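# The Second Life of the Drawer Full of Tools

Kirstin Forsyth owns one good screwdriver. Everything else she has needed in the past two years – a tile cutter, a floor sander, a pair of long-handled loppers – has come off a shelf at the Brindau tool library, a former shoe store with a bell on the door and a counter that still has foot-measuring marks painted on it.

She pays a yearly fee and borrows for a week at a time. When she moved into her apartment, the bathroom door would not close and the kitchen had no shelves. She fixed the door first. "I had the plane for six days and I used it for 20 minutes," she says. "I don't know what I would have done with it after that."

Lending tools is an old idea. Farm towns passed ladders and cider presses from house to house long before anyone wrote down who had them. What has changed is the record keeping. Brindau holds 684 items, and each has a number, a card and a repair history. The cards are paper. A computer system was tried one winter and dropped by spring, when too many people had typed "hammer" and nothing else.

Catriona Rankin runs the desk and does most of the buying. She gets offered a great deal and turns down a lot of it. Garages are full of tools bought for one job, and when a house is cleared, the family often wants the whole lot gone by the end of the day. She takes hand tools in almost any shape. She is much harder on anything with a plug.

"A rusty chisel is an afternoon's work," she says. "A bad cord can burn your house down."

Every electrical item goes to the back room before it reaches the shelves. Valentin Dumitrescu, who spent most of his working life wiring ships, looks over the cord first, then the plug, then the switch. He bends the cord along its full length, feeling for soft spots. Extension cords and power strips fail more often than drills do, he says, and people are slower to give up on them. He cuts the plug off anything he rejects so that it can't be pulled out of the trash and used again.

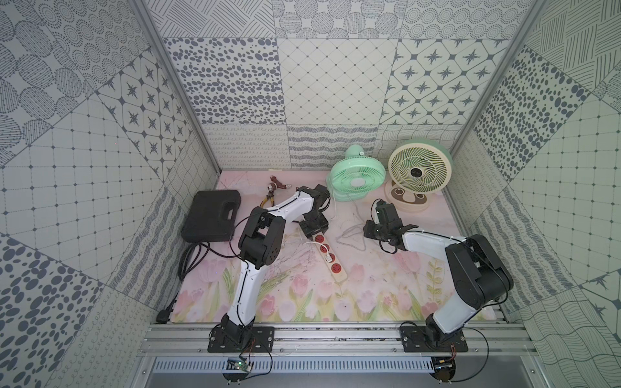 *Pliers and a power strip on a tulip-print mat.*

The hand tools are easier to judge. Pliers should open and close without a wobble at the joint, and the jaws should meet evenly at the tip. Hammers get a twist at the head. Saws are sighted along the blade for a bend. Dumitrescu keeps a tin of old handles, and ash ones are saved for shovels.

What gets borrowed changes with the season. In May the waiting list is all garden tools, and the single rotary tiller is booked weeks ahead. Carpet cleaners go out at the end of the school year. The least-used item in the building is a brass plumb bob, which has been lent twice, both times to the same man.

Losses are lower than outsiders expect. Hamish Baxter, who started a smaller library in Lamrani, says that late returns bother him more than theft does. He used to charge a daily fine and found that people who ran up a bill stopped coming back, and so did the tools. Now he phones them. Most are embarrassed and turn up the next morning.

Money is the larger worry. Rent at Brindau takes most of the 598 memberships' worth of income, and a new floor sander costs more than the library can put aside in a season. Rankin has started running Saturday-style workshops on weekday evenings, teaching basic repairs to small groups. The drywall class fills up first. The class on sharpening took longer to catch on and now has regulars.

Uyên Khúc came to that one with her grandmother's kitchen knives wrapped in a dish towel. She had been planning to replace them. She learned to hold the blade at a steady angle and to stop pressing so hard, and she has since done the knives of most of the people on her floor.

She also joined the library. Her first loan was a wallpaper steamer, and she returned it a day early with the tank emptied. Rankin wrote that on the card.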